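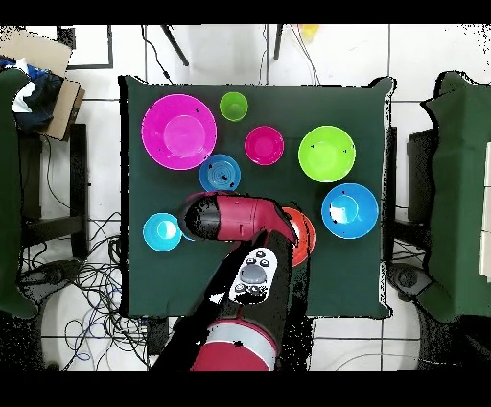
Bowl table, green cloth on, arm over the middle.

Teaching the arm to nest bowls by hand

Quick notes for anyone picking this up at Plirkstead. Assumes the arm is homed and you've done the safety sheet. Stela Marinescu wrote the long version, ask her for it.

1. Cloth on first. Dark green one. The plastic bowls skid on the bare top and you'll be chasing them all morning.

2. Put the bowls out. Mix the sizes, mix the colours, leave gaps wide enough for the fingers. Don't line them up neatly – the arm learns the neat line and then fails on anything else.

3. Open Talleck, new session, name it properly. "test2 final" is not a name.

4. Hold the guide button on the wrist and move the arm yourself. Slow. Come down over the rim, not the middle. Close, lift, pause, carry, lower, open. Keep your other hand off the gripper, it hides the bowl from the head camera.

5. Let go of the button before you save. If you save while holding it you get a little jerk on the end of every run and have to trim it by hand.

6. Small into large, always. Start with a small one into the big magenta. Blue next.

7. Move everything between runs. Even a few centimetres helps. Swap sides too.

We do 31 runs then a break, otherwise people get sloppy. Target for the set is 2,000, were on 206 so far.

Fumbled a grasp? Keep going if you can recover it in one go, bin it if not. Tudor Lazăr keeps the recoveries in a seperate folder – tag them "rec".

Wrist goes stiff after 4 or 5 long sessions. Re-home, carry on.

Remote control version to follow, same bowls, handset instead of the guide button.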